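Review: the Manalo hand-held gripper and the Jalanance training recipe
Posted 2022-12-29

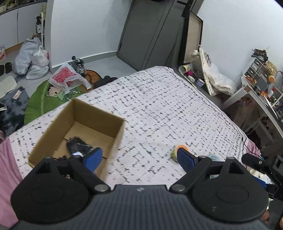 Manalo is a hand-held gripper for recording manipulation demonstrations, and Jalanance is the training method published alongside it by the group at Skistwood. The claim in their report is that a policy trained only on hand-held recordings, with no robot in the loop, can pack mixed small goods into a carton on a real arm. We have used both since August at our lab in Narnville, and this review covers the tool, the method and how much of the result we could reproduce. Packing into an open cardboard box on a table is the task we spent the most time on. The blue fingertip pads stay in view at the bottom of the wrist camera's picture, one on each side, and the method depends on that. It reads the finger opening from the pads, so there is no encoder in the handle and nothing to synchronize.

The tool

Assembly took one afternoon. The linkage came together without trouble, apart from the pivots, which arrived too tight. We backed each one off a quarter turn and used thread locker. The trigger has a long pull and a firm spring. That is fine for ten minutes and tiring after an hour, and two of our operators with smaller hands asked for a lighter spring. The kit doesn't include one. We bought a set from a hardware supplier and the second-lightest worked.

The pads grip well on cardboard and on most plastic wrapping. They are less good on thin, glossy film, where the item tends to slide out sideways if it is picked up near one end. They also pick up dust. We wipe them at the start of each session, and we have replaced one pair so far.

Bimanual recording needs two complete units and a shared calibration clip. The manual gives this half a page, and the half page is wrong about the order of steps. Record the clip with both units still, then move the left one first. If you do it the other way around, the two trajectories end up in different coordinate frames and the software gives no warning.

Tracking

Camera pose comes from visual tracking alone, so the surface matters a great deal. On our plain gray bench we lost tracking constantly. Covering the bench with a printed cloth fixed most of it. Of 1,513 recordings made on patterned cloth, 929 were single-handed and the rest used both units, and the tracker rejected 28 in total. Most of the rejected ones had the gripper held low inside a box, where plain brown walls fill most of the view. Going in from above and keeping some of the cloth visible helps.

Clutter in the background does no harm. We recorded in tidy rooms and in rooms with bags and shoes on the floor, and the tracker seemed to prefer the second kind.

The method

Jalanance trains one policy on relative motions of the gripper, with a short history of images as input. Its one new idea is a filter that scores each recording by how well its motion can be predicted from its neighbors, then drops the worst scorers before training. The report says the filter matters more than the size of the dataset. Our results agree, up to a point. A policy trained on our filtered set did better than one trained on everything, and the difference was easy to see: fewer stops above the box, fewer second attempts at the same item.

The filter has a cost, though. It throws out rare but correct behavior. One of our operators liked to turn a long item on the table before lifting it, and nearly all of those recordings were dropped. The trained policy never turns anything, and it fails on long items laid across the short side of the box. Lowering the threshold brought some of this back – along with some of the hesitation.

The report recommends 3,000 recordings for a new task. We stopped at half that and were satisfied with single-arm packing. Two-arm packing was poor. The arms usually reached the right places, but one would close well before the other, and items got dragged across the table. I suspect the timing offset between the two cameras, which the training code assumes is zero. We have not tested a fix.

Training code and documentation

The code installs cleanly and the default settings are sensible. Logging is thin. If a recording fails to load it is skipped without a message, so check the final tally against your folder.

Verdict

Buy one unit if your task is single-handed and you can spare a table for it. The tool is sturdy and the data it produces is good. For two-handed work I would wait for the next release of the training code. Replace the trigger spring before the first long session.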